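プレスリリース
8月

卓上サイズの4段チェスト「Gruddale(グルッダール)」を発売します

こんにちは、収納小物のHukatus(フカタス)です。いつもはもう少しかしこまった文面でお知らせを出しているのですが、今回はどうしても自分の言葉で書きたくて、企画担当の私がそのままキーボードを叩いています。少し長めですが、お付き合いいただけたらうれしいです!

このたび、机の上に置いて使う小さなチェスト「Gruddale」を発売することになりました。きっかけは、わが家の食卓です。切手、輪ゴム、電池、はさみ、どこかの鍵。食事のたびに端へ寄せて、終わるとまた広がってくる、あの細かいものたち。大きな家具を買うほどではないし、かといって空き箱に放り込むと二度と出てこないんですよね(私だけでしょうか)。

そこで去年、オンラインショップのお客さまにアンケートをお願いしたところ、467名の方が答えてくださいました。ありがとうございます。「引き出しは深い一段より、浅めに分かれているほうがいい」という声がとても多くて、これは私も大賛成でした。

試作は約20回。最初のころは引き出しの高さを段ごとに変えていたのですが、使っているうちにどの段に何を入れたか忘れてしまうんです。思い切って全部同じ高さにそろえたら、見た目もすっきりして、社内の反応もぐっとよくなりました。天板は平らにして、ふちをほんの少しだけ立ち上げています。鉛筆や指輪をちょっと置きたいときに、この細いふちがいい仕事をしてくれますよ。

色はまず白から。つやを抑えた仕上げにしたのは、窓際に置いてもまぶしくないようにしたかったからです。取っ手は各段に一本、真ん中に横向きのバーを付けました。つまみ型と最後まで迷いましたが、指をかける場所を探さなくていいバーの気楽さが勝ちました。
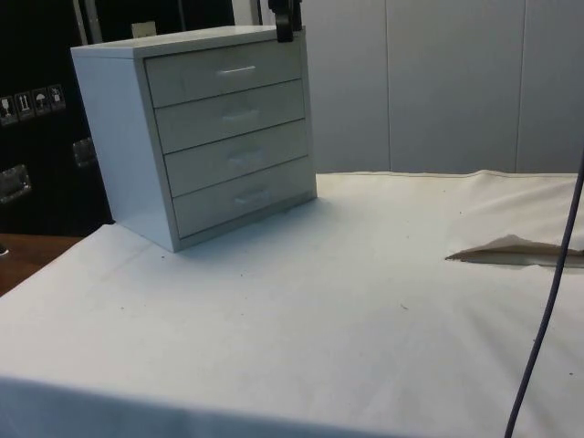

白い4段チェスト「Gruddale」。白い布をかけたテーブルの上で。

販売は、当社オンラインショップと、雑貨店Rivadeneira(リバデネイラ)の43店舗で、8月中に順次始まります。店頭に並ぶ時期はお店によって少しずつ違いますので、お近くの店舗へお問い合わせください。

それから、引き出しの中を区切る仕切りトレー「Rendemach(レンデマッハ)」も準備中です。こちらは先行して134セットだけ、オンラインショップでチェストと一緒にお求めいただけます。クリップとピンが混ざるのが許せない、という方にぜひ!

店頭での展示や誌面でのご紹介を考えてくださる方には、サンプルの貸し出しもしています。Hukatusのウェブサイトのお問い合わせフォームから「Gruddale貸し出し希望」と書いてお送りください。受付は午前10時から午後5時までで、私か、同じ企画チームの者がお返事いたします。

Hukatus 企画担当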